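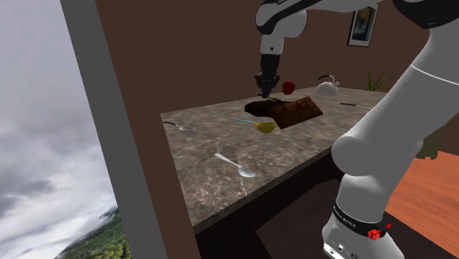

Gripper comparison, simulated kitchen cell – pre-run checklist

Site: Starnatano. Scene: counter with mixed kitchen items.
Grippers to compare: Mollico standard fingers, Vemar short fingers. Run each through the same list.

1. Scene loads without errors – OK
2. Arm base fixed relative to counter – OK
Comment: base offset copied from the Sriwong setup. Do not edit it between grippers.
3. Home pose reached from cold start – OK
4. Finger open and close, 20 cycles – OK for Mollico, Vemar not yet done
5. Items settled before the first command – REPEAT
Comment: check the apple for a gap under it. Let physics run 500 steps before logging starts.
6. Spoons and other thin utensils have collision shapes – OK
Comment: handles use simplified shapes. Note any finger that passes through one.
7. Approach to box from above, speed limited to 20 percent – OK
8. Contact force reading at first touch – OPEN
Comment: limit set at 14 N for both grippers. The Vemar file still had 100 in it on Monday. Corrected, needs a second check.
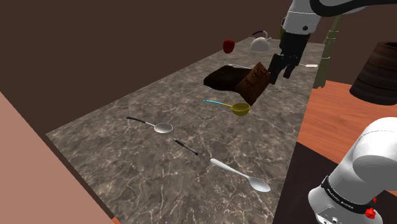 Item 8: gripper fingers at the cardboard box, box tilted.

9. Box pose logged at contact and at release – OK
10. Camera views saved with matching time stamps – OPEN
11. Kettle kept outside the planned path – OK
Comment: planner margin only, not a hard stop.

Result: hold. Close items 5, 8 and 10 before the Vemar runs – then repeat the full list.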